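Participants wanted: bathroom vanity tidying sessions, Kadstead

Drevon is looking for adults to take part in paid sessions on how people clear and sort a cluttered washbasin unit. Sessions run on Monday in the bathroom area at Kadstead. We have 377 people registered and need 400.

What the work involves

You will clear small items from a white vanity top: snack packets, a clear plastic bottle, a soap dispenser, mugs and similar. Each item goes in the cupboard, goes in a drawer or stays out. You decide — there is no set layout.

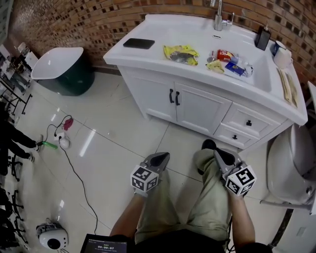

What we ask of you

You should be comfortable sitting or crouching close to a tiled floor and reaching up to worktop height. The unit has a double-door cupboard with black vertical handles, and you will need to open it.

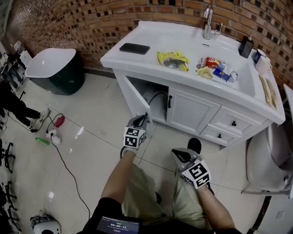 Each session lasts 2 hours, with a break at the halfway point. Wear flat shoes and trousers you can bend in. Previous experience is not required. People with a current wrist, knee or back injury should not apply.

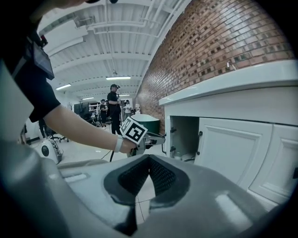

Ruxandra Ene
Session Coordinator, Drevon

Places are given in order of application. Send your name, a phone number and the times you can attend. Please state whether you are left- or right-handed, and whether you have taken part before.

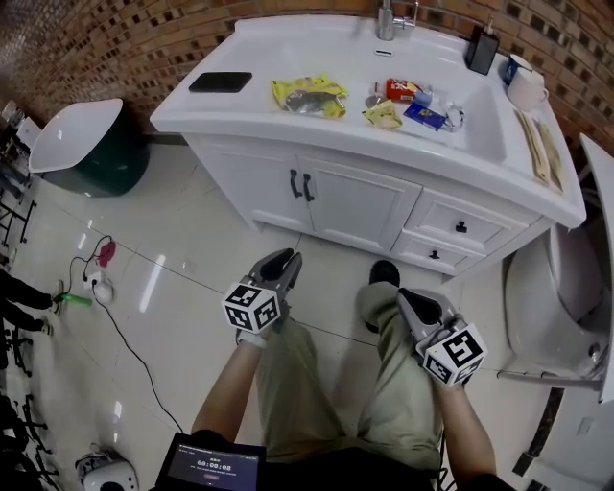 Travel costs are repaid on receipt of a ticket. Quote reference 848 in all messages. Applications close at the end of October — late ones will be held for the next round.

Contact: Ruxandra Ene, Drevon, Kadstead | © Drevon | Back to top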